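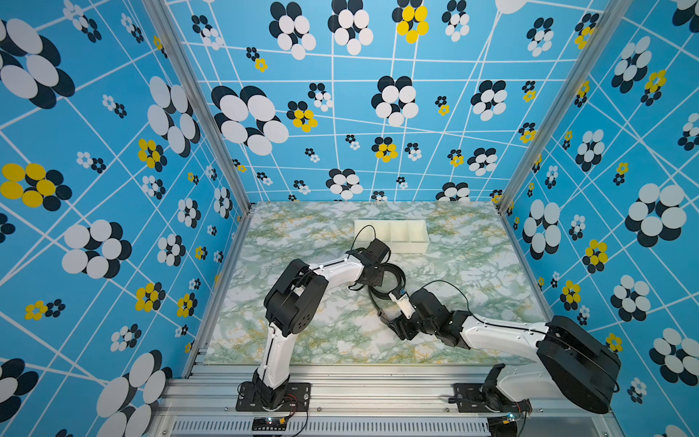 Our club is looking for new players for the mixed ultimate team, for the season that starts in July. We have open places for cutters, for handlers, and also for one person who wants to learn to coach from the sideline. You do not need to have played in a league before, but you should be able to throw a forehand and a backhand to a person who is running. The team is also getting new jerseys this season. The color is a bright sky blue like the panels in the picture, with the same kind of thin white lines going in crooked directions, and without the flowers. If you already own a white jersey from any other club, please keep it, we need it for the practice games.

We practice two times in a week on the grass field behind the Whitlock sports hall. The longer practice is on Sunday and it begins with one hour of throwing in pairs. After this we play to short points, and at the end we speak together about what we saw. The other practice is in the evening and it is more for running. Cleats are recommended. Metal studs are not allowed on this field.

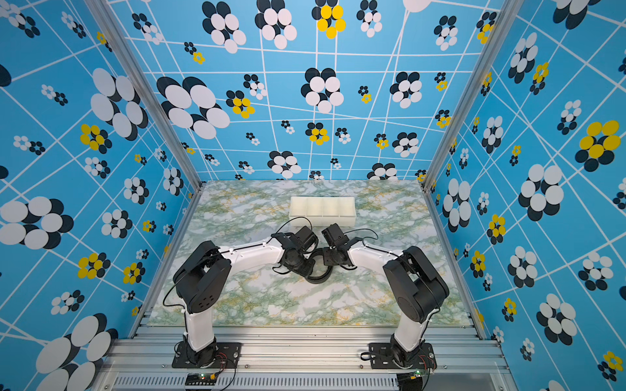 Latau Ultimate Club, Mixed Team

What we ask from you:

- You are 18 years old or more.
- You can come to most of the Sunday practices until the end of the season.
- You know the rules, or you are ready to read them before your first game. We have no referees, so every player makes calls and must explain them calmly.
- You can travel to the Zeria tournament. It is 633 kilometers by road and we go by shared van.

What we offer:

- A place on the roster after the tryout, with equal playing time in the first two tournaments.
- The jersey and one disc. Shorts you buy yourself.
- Help with travel. The club has put aside 2000 euros for this, and students are first in line.
- Coaching from Oana Hodoroagă, mainly on zone defense and on how to reset the disc when the wind is strong.

The tryout takes one afternoon. We will do some drills with a mark, then a few games with mixed lines, so that everybody plays with everybody. Please bring water, one light shirt and one dark shirt. The results are sent by e-mail to each person, also when the answer is no.

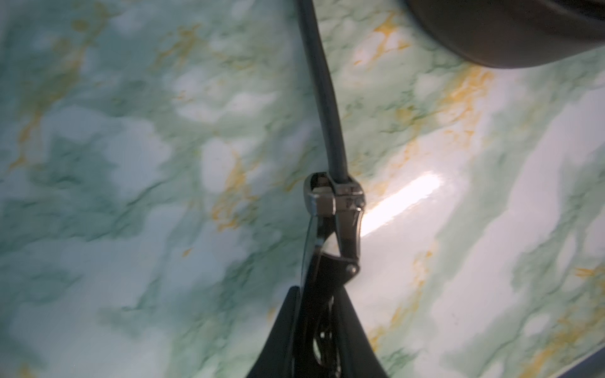 Xolani Matlala wrote to us after the last call that the tryout "felt long, and I would have liked to know earlier who was watching my line." It is a fair remark. He also asked for more time between the games, and this time we have planned it so. The people who watch will be Darius Radu and Cornel Ardeleanu, and they will present themselves at the start.

To apply, write a short message to Darius with your name, your height if you want to give it, the position you prefer and any injury we should know about. You can also leave a note in box 2705 at the entrance of the hall. If you cannot come to the tryout but you are interested, write anyway, we can sometimes invite a person to a normal practice.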